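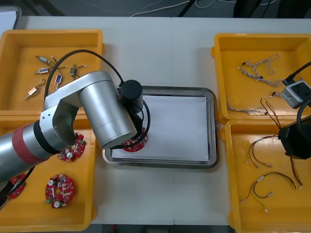 Workbench tips: line your trays with paper

If you sort small electronics at home, borrow this one from Carys Gronow and Hélder Frade, who spent the winter on a lovely study of how robot arms pick parts out of mixed trays. They ran 1,498 picks on the Skumenden bench, and the change that helped most was a few sheets of plain white paper in the bottom of the steel tray!

Bare polished steel throws back glare, and the arm kept misjudging where a round board's edge was. With paper down, missed picks fell from 10 in every hundred to 2. I tried it by hand on Wednesday with my old Filtberg tray and I'm hooked – my eyes are less tired too.

How to copy it

Cut the paper a little smaller than the tray floor, so it lies flat inside the rim.

Give each sort of part its own tray: red boards in one, wire harnesses in another, loose cables in a third. Yellow plastic ones are easy to spot on a white table.

Keep the steel tray in the middle and reach out to the others from there.

Lay cables in one wide loop. Carys found that bunched ones came up two at a time.

Change the paper when it gets marked.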